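4.2 Soft packs in a soft bag

Tissue packs are the least heroic thing a person can put in a bag, and for that reason we gave them a section. A pack has no firm edge and will lean on any neighbor that lets it.

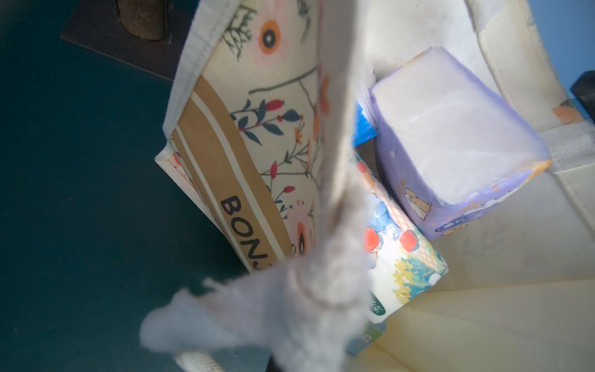
Nimal Bandara objected in review that a bag is packed once everything is in it, and that neatness is a hobby. We kept his definition for the Dresbridge trials and a stricter one for Skornau, where packs had to stand upright. 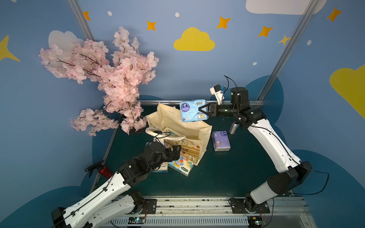 Figure 3. Light blue pack held above the open tote; lavender pack on the table to the right.

Of 96 packings, 74 met the stricter rule. Most failures began with the first pack, which slumped and set a poor example.

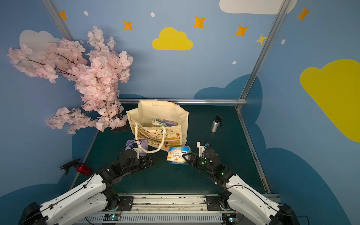 Figure 4. Tote with a green and purple product inside; two items still in front of it.

Rope handles that hang forward were left as they fell. Coutinho wanted them tied back, and was outvoted.
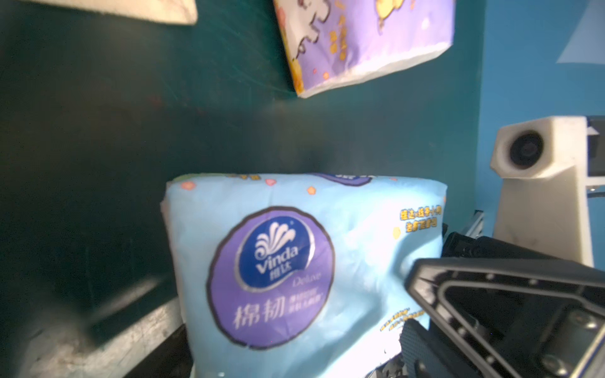
Wrapper creases were scored separately on the Trunine scale, which has 12 grades, of which our raters could tell apart perhaps three.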